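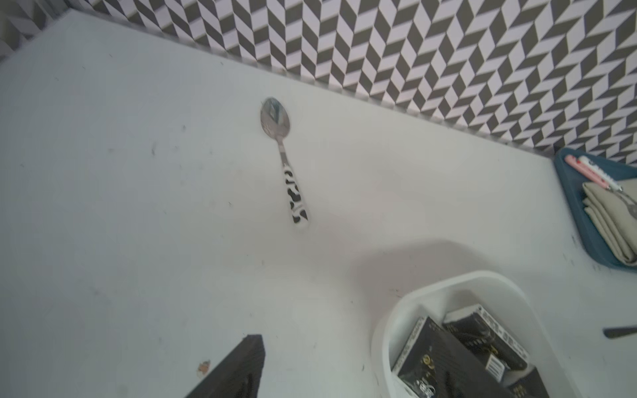 Vultovthorpe 办公楼 行政部 后勤服务组

浅色台面和人字纹瓷砖墙的日常整理与清洁

更新日期：2019年7月26日
适用范围：363 室茶水间，以及各楼层装有白色台面的备餐台

茶水间的台面换成白色以后，组里收到最多的问题是“刚擦过怎么还是脏的”。白色哑光面上，咖啡粉、面包屑、茶叶末和手印都看得见，深色的小点尤其明显。下面把从收东西到擦墙、擦台面、处理接缝、放回物品的整个顺序写一遍，新来的同事照着做就可以，做熟了之后可以只看各节的开头。

本页只讲台面、墙砖和台面上的小件。冰箱、水槽下水和咖啡机除垢另有说明，不在这里重复。

一、需要准备的东西

超细纤维布，至少三块：一块湿擦，一块过清水，一块擦干。颜色最好不同，免得用混。
软毛刷一把，刷砖缝用。旧牙刷也可以，刷毛已经往外翻的就不要了。
台面刷或者软毛小扫帚，配小簸箕。
中性洗洁精。
小苏打，装在带盖的小罐里，罐身写上名字。
喷壶一只，装清水。
塑料刮片，边缘要平，不能有豁口。
橡胶手套。
一只干净的空托盘或浅盘，临时放从台面上收起来的东西。
Potik 中性台面清洁液（库房领取）。领不到的时候用温水加几滴洗洁精代替，效果差别不大，只是要多过一遍清水。

不要拿到台面上来的东西：钢丝球、去污粉、洁厕剂、含氯漂白水、强酸除垢剂、金属铲刀、带绿色粗面的百洁布。粗面百洁布最容易被随手拿起来用，擦完当时看不出来，过一阵子对着窗户看，哑光面上会有一片一片发亮的地方，补不回来。

二、先收东西，再碰抹布

很多人习惯把东西推到一边，擦完空出来的一半，再推回去擦另一半。这样做，托盘底下的碎屑会跟着在台面上拖一遍，擦过的地方又脏了。请把所有小件先拿走，台面清空再开始。

1. 勺子

台面上最常见的就是落单的茶匙，像页首照片里那把奶牛花纹柄的，单独躺在白色台面上。碰到这种情况，不用判断它干不干净，一律当作用过的收走去洗。

勺头是不锈钢，柄上带白底黑斑的花纹，这一类勺子按“带装饰柄的餐具”处理，和纯不锈钢勺分开洗：

手洗，不进洗碗机。
勺头用海绵的软面擦，内凹的一面和勺颈的连接处多擦两下，奶渍和糖浆干了以后都积在这里。
柄用手指蘸洗洁精搓，不用百洁布。
不要整把长时间泡在水里。柄和金属杆相接的位置如果有胶，泡久了会松。
冲净后马上用布擦干。勺头自然晾干会留水斑，光亮的凹面上看得特别清楚。
收进抽屉时勺头朝同一方向，带装饰柄的放在单独一格，柄和柄之间垫一张纸巾也行。

擦干的时候顺手看一下柄有没有裂纹或者缺口。有缺口的不要放回去，用纸包好写上“破损”，放到后勤服务组的回收盒里。

勺头上已经有水斑的，用布蘸一点白醋擦，擦完冲水，再擦干。这一步在水槽里做，别在台面上做，有些台面不耐酸。

2. 托盘里的东西

托盘连同里面的东西一起端走，放到旁边的桌子或者推车上，再把里面的东西拿出来。

笔：茶水间的笔是用来登记和写标签的。收的时候看一下笔帽和笔尖，漏墨的当场扔掉。笔不要直接压在布上放。笔尖没收进去的按动笔，碰到浅色布会渗出一个墨点，墨点洗不干净，这块布以后只能当抹布用。照片里的蓝色托盘就是笔和叠好的米色布放在一起，地方小的时候难免这样放，条件允许的话请按第八节的办法分开。

布：叠好的布先拿起来抖一下，在垃圾桶上方抖，不要在台面上抖。有污渍的、发潮的、有味道的，放进待洗袋。干净的重新叠好，放在一边等着放回去。

托盘：空了以后翻过来看底面。底面常常粘着一圈干掉的茶渍，这一圈就是台面上那些印子的来源。用洗洁精水把里外都洗了，圆角和立边内侧用软毛刷走一圈，冲干净，立起来沥水，再擦干。塑料托盘不要用开水烫，会翘。翘了的托盘放在台面上会晃，端杯子的时候容易洒。

3. 其他小件

糖包、奶球、搅拌棒之类的，开了封的扔掉，没开封的放回收纳盒。不知道是谁的杯子，放到水槽右边的“待认领”架子上，不要替别人洗，也不要扔。公告栏、便利贴之类贴在墙砖上的纸张请取下来，问过之后再决定去留，胶印的处理在第四节。

三、干扫

台面清空以后先别喷水。面包屑和咖啡粉一沾水就化开，会变成一层薄薄的褐色糊，越擦面积越大。

用台面刷从里往外扫，先把墙根那一条扫出来，再往台面前沿走。方向固定，不要来回扫。扫到前沿时用簸箕接着。

墙根和台面交接的那一条缝是碎屑最集中的地方。刷毛斜着贴住缝，慢慢拖过去。有粘住的碎屑，用塑料刮片的角轻轻挑，不要用牙签或者刀尖，那条胶一旦挑破，水就会往里走。

扫完以后侧着看一眼。人站到台面的一头，把头放低，让光从对面过来，还留在上面的颗粒会显出影子。从正上方看，颗粒和台面本身的斑点很难分清。

有的白色台面出厂时就带深色小点，这种小点擦不掉，也不用擦。区分的办法很简单：用指腹摸，有凸起的是脏东西，摸不出来的，再用湿布按一会儿擦一次，颜色没有变化就先当作花纹，不要反复用力。如果还是不放心，找一块平时不放东西的角落比较一下，两处都有，大小也差不多，那就是台面本身的。

四、擦墙砖

顺序是先墙后台面。墙上流下来的水总归要落到台面上，反过来做就得擦两遍台面。

人字纹的墙砖看上去花，脏了不显眼，所以经常被漏掉。深色砖上显的是水渍和油膜，浅色砖上显的是咖啡点和茶渍，两种砖要看的东西不一样。

1. 平时的擦法

布打湿，拧到不滴水。蘸一点清洁液，从上往下擦，一次擦一臂宽。擦的时候可以顺着人字的斜向走，一列往右下，下一列往左下，这样布的边能带到砖缝。横着擦也能擦干净，只是砖缝里的灰容易被推成一小条留在缝的拐角。

擦完一片，用过清水的布再擦一次，接着用干布擦。深色砖一定要擦干，浅色砖可以稍微放松一点。深色砖上的水自己干掉以后会留一圈白边，隔天看就像没有擦过。

2. 油膜

离电水壶和微波炉近的地方会有一层黏的东西，是蒸汽带着油和灰糊上去的。喷清洁液，等一两分钟，再擦。不要喷完马上擦，喷上去的液体还没起作用就被布带走了。

喷的时候离插座远一点。墙上有插座的，把清洁液喷在布上，用布擦，任何时候都不要对着插座面板喷。

3. 砖缝

平时带过即可，每月专门刷一次。

小苏打加水调成糊，能挂在刷子上不往下掉就行。
用软毛刷沿着缝的方向刷，人字纹的缝短，拐弯多，刷一段换一个方向。不要为了快横着大面积刷，刷子会在砖面上打滑，缝里反而没刷到。
刷完等几分钟，用湿布擦掉。小苏打会留白粉，深色砖上要多过两遍清水。
最后擦干。

砖缝发黄但摸上去是干的、硬的，刷过一次颜色没有变浅，就不用再刷了，有可能是填缝剂本身老化。填报修单，注明位置。砖缝掉粉、出现小洞的，也填报修单，不要自己拿胶去补。

4. 胶印

贴过纸的地方有胶印，用吹风机的低档暖风吹一会儿，用塑料刮片平着推掉，剩下的用洗洁精水擦。没有吹风机的，用热水浸过的布敷着，效果慢一些。不要用酒精去擦接缝处的胶条，擦砖面可以，擦完开窗。

五、擦台面

1. 湿擦

在布上喷清洁液，或者把布浸进温洗洁精水里拧干。不要把清洁液直接大量倒在台面上，水多了会往墙根流。

从最里面开始，沿着墙根擦一条，再一道一道往外，走直线，每一道压住上一道的边。打圈擦看起来用了力气，实际上把脏东西匀开了，哑光面上干了以后能看到一圈一圈的痕迹。

布擦过几道就换一面。对折再对折的布，里外翻开有好几面可以用，每一面都灰了就去洗，不要省这一趟。

2. 过清水

洗洁精留在台面上会发黏，接着又粘灰，这就是“刚擦完就脏”的主要来源。用清水布擦一遍，觉得还有滑腻感，再来一遍。

3. 擦干

干布从里往外收一遍。白色哑光面擦干以后应当没有亮道子。有亮道子多半是水没过净，少数情况是台面已经磨亮了，用湿布再擦一次可以分辨：擦完亮道子消失又慢慢出现的，是残留；位置形状始终不变的，是磨损。

4. 淡淡的灰印

台面上那种不深不浅、说不清是什么的灰印，一般有几种：

金属印。勺子、锅底、罐头底在浅色面上蹭出来的，细长，发灰。小苏打糊抹上去，用湿布顺着印子的方向轻轻推，推几下就擦掉看一眼，别一直推。
手印。洗洁精水擦两遍即可。
杯底印。圆的，黄褐色。先用温水布敷十来分钟，再擦。没掉的用小苏打糊敷，盖一张保鲜膜，过一会儿揭开擦掉。
笔印。先用洗洁精水，擦不掉再用布角蘸少量酒精点着擦，从外往里，擦完立刻过清水。做之前在角落试一下。
印刷油墨印。外卖袋和湿报纸放在台面上会留下，处理方法和笔印相同，通常比笔印好擦。

茶、咖啡、咖喱、酱油和番茄酱是颜色跑得最快的几样，洒了当场擦。过了夜的也不是没有办法，只是要敷的时间长，得有人在旁边看着，免得别人把杯子放上去。

5. 干在上面的硬点

糖浆、奶、胶水之类干成硬点的，先用湿布敷软，再用塑料刮片放平了推。刮片和台面的夹角越小越好。敷一次推不动就再敷一次，不要改用金属的东西。

6. 磨亮和浅划痕

台面的浅划痕，有些材质可以自行处理，有些不行。Vultovthorpe 这一批台面，请统一填报修单，由维修方来磨。Pludstead 那边的备餐台是另一种板，之前试过用 3000 目的海绵砂加水轻磨，能把浅划痕磨淡，周围却比别处亮。除非维修方在场，不要自己动手。

六、墙根的接缝

墙砖和台面之间那一条细的灰色填缝或密封胶，作用是不让水从墙根渗到柜子后面。它比瓷砖和台面都软，所以单独写一节。

每天：擦完台面以后，用干布包住手指，沿着缝从一头抹到另一头。这一步只要十几秒，做不做差别很大。缝里长期有水，过一两个月就会出黑点。

每周：软毛刷蘸洗洁精水轻刷一遍，擦净，抹干。

出现黑点时：

先确定是霉还是脏。脏的刷得掉，霉点在胶的表面或者里面，刷不掉。
轻的霉点，用纸巾条浸小苏打水贴在缝上，敷半小时，再刷。
还在的，填报修单，请维修方割掉重打。不要用漂白水浸纸巾贴过夜，网上有很多这样教的，漂白水会流到白色台面上，也会伤到旁边的金属件，茶水间又是放食物的地方。

检查开裂：用指腹沿缝摸，感觉有台阶或者空的地方，停下来看。裂口宽到 2 毫米的，当天报修，报修前在裂口上贴一条美纹纸，写上“勿沾水”，附近暂时不要放水壶。窄的做个记号，下一周再看有没有变宽。

重新打胶以后，包装上写的固化时间之内不要擦水，也不要把托盘顶到墙根。维修方会在台面上放提示牌，提示牌没有撤走之前，这一段台面只做干扫。

七、布怎么洗，怎么叠

茶水间的布分两类：擦台面的和垫手、盖点心、擦餐具的。两类不要一起洗，也不要互相顶替。擦台面的用超细纤维布，擦餐具的用浅色棉布。浅色布脏了看得出来，这是好事，该换的时候不会拖。

1. 洗

有污渍的先单独处理。茶渍和咖啡渍用洗洁精搓，再泡温水。油渍先干着抹洗洁精，揉一揉再下水。墨点试一次，洗不掉就剪一个角做记号，降级当抹布。
棉布用热水洗，超细纤维布用温水洗。
不加柔顺剂。加了柔顺剂的布吸水变差，擦勺子擦不干，擦台面会留道子。
洗衣机不要塞满。
晾到全干再叠。摸上去发凉的就是还没干透。

2. 叠

叠法统一成长条，放进托盘刚好：

布平铺，把四个角拉正。
左右各向中间折，两边碰到一起但不要重叠。
再对折一次，成为长条。
从短边对折，把折好的圆边朝外。
几块叠在一起，圆边都朝同一侧。

圆边朝外，抽的时候一次只带出一块。散边朝外的话，拿最上面一块，下面的也跟着散了。叠好以后不要堆得高出托盘的立边太多，推一下就会倒。

叠得不够平也没有关系，不用熨。

3. 换

擦台面的布每天下班前换。擦餐具的布用湿了就换，不论有没有到下班。叠在托盘里没有用过的布，满 14 天也拿去重新洗一遍，时间写在托盘旁边的标签上。

湿布不要叠起来放回干布上面。这一条每次巡查都会碰到。暂时没地方放，就搭在水槽边的横杆上。

八、放回去

台面全干以后再放东西。用手背贴一下，没有凉意就是干了。

1. 先定哪些东西可以留在台面上

可以留：装布的托盘、笔和标签、电水壶、糖和茶包的收纳盒。
不要留：勺子、杯子、打开的食物、快递、充电线。

勺子不管是干净的还是用过的，都不放在台面上。干净的进抽屉，用过的进水槽边的沥水筐。直接放在台面上的勺子，勺头朝上还是朝下都一样，下一个人不知道能不能用，多半会再拿一把新的，一天下来抽屉就空了。喝茶中途要放勺子的，请用勺托或者小碟。

2. 托盘的位置

托盘离墙根留出一指宽，不要顶死。顶着墙放，托盘的立边会把水挡在接缝里，也没办法每天抹那一条缝。离台面前沿也要留出距离，免得衣服蹭到。

托盘下面不要垫纸巾。纸巾吸了水贴在台面上，会印出一块发黄的方形。怕滑的，用小的透明硅胶脚垫，贴在托盘底的四个角附近。

3. 托盘里的分法

能用两个托盘的，布一个，文具一个。只有一个托盘的：

布放在一侧，圆边朝外。
笔放在笔盒或者小杯子里，再放进托盘另一侧。
实在没有笔盒，就在布和笔之间隔一张硬卡纸。笔要带笔帽，按动笔把笔尖收回去。
标签纸放在笔的旁边，不要夹在布里。

文具和清洁用品向 Alcaraz 文具供应的月度清单里勾选就可以，托盘也在这份清单上，颜色不限。颜色深一点或者鲜一点的托盘放在白色台面上比较好找，浅色托盘容易被人碰到。

4. 放完以后

站远一步看一眼：墙根有没有露出来，托盘正不正，有没有落下的小件。台面中间应当有一整块是空的，给人放杯子和倒水用。这块空的地方不要因为“放得下”就慢慢摆上别的东西。

九、多久做一次

随手：洒了就擦，勺子用完进水槽边的筐。
每天上午：收小件，干扫，擦台面前半部分。
每天下班前：收小件，干扫，湿擦、清水、擦干全套，抹接缝，换布。
每周：擦一遍墙砖，洗托盘里外，刷接缝，擦干净抽屉里的勺格。
每月：小苏打刷砖缝，检查接缝开裂，检查带装饰柄的餐具，清点文具。
每年 5 月：由维修方统一检查接缝，需要重打的在长假期间施工。

人手不够时，每天的全套可以减成收小件、干扫、湿擦、抹接缝，这四步不要再减。擦墙砖可以顺延几天，接缝不可以。

十、常见问题

擦完以后台面发黏。
清洁剂放多了，或者没有过清水。用温水布擦两遍。下次把清洁剂的量减半。

擦完有一道一道的白痕。
水质硬的楼层会这样，把擦干这一步做得快一点，别等它自己干。深色墙砖上的白痕用一点白醋兑水擦，只擦砖面，避开砖缝和下面的台面，可以先在台面上铺一条毛巾接着。

白色台面是不是应该用漂白水才能白。
不用。漂白水会让有些台面发黄，也会让接缝变硬开裂。

墙砖花纹看久了分不清哪里擦过。
从一个固定的角开始，用一小段美纹纸贴在擦到的位置，擦一段挪一段。或者借插座、挂钩当界线。

奶牛花纹的勺子能不能进微波炉。
不能。勺头是金属。

带装饰柄的勺子能不能进洗碗机。
按手洗处理。杯子可以进，勺子单独拿出来。

布洗完发硬。
洗衣粉多了，再漂一遍。晾之前用力抖几下。超细纤维布发硬多半是水太热，这样的布不要再用来擦台面。

台面上的小黑点擦了很多遍还在。
参照第三节末尾的办法。摸不出凸起、几次都没变化，就留着，不要再擦。

碎屑扫到水槽里可不可以。
少量面包屑冲得走，咖啡粉和茶叶不行，会积在下水弯管里。统一扫进簸箕，倒垃圾桶。

热壶能不能直接放在台面上。
请放在底座或者隔热垫上。有没有烫坏要看板材，各楼层的板不一样，统一按不能放来做。

刮片在哪里领。
和 Potik 清洁液在同一个柜子，第二层。刮片边缘起毛了就换新的，旧的直接扔，别留在抽屉里让人误拿。

十一、报修单怎么写

写清楚房间号、位置和现象。位置以水槽为参照，例如“水槽左侧，墙根接缝，开裂”，不要只写“墙边坏了”。墙砖问题注明是深色砖、浅色砖还是砖缝。附一张近照和一张能看出是哪一段台面的远照，拍之前把那一段擦干净，水渍会盖住裂口。

报修单交到后勤服务组信箱，纸质和电子的都收。接缝开裂和漏水请同时打内线电话，其余的等回复即可。维修方来之前，把那一段台面上的托盘和水壶移开。

363 室的钥匙在前台登记领取，用完当天归还。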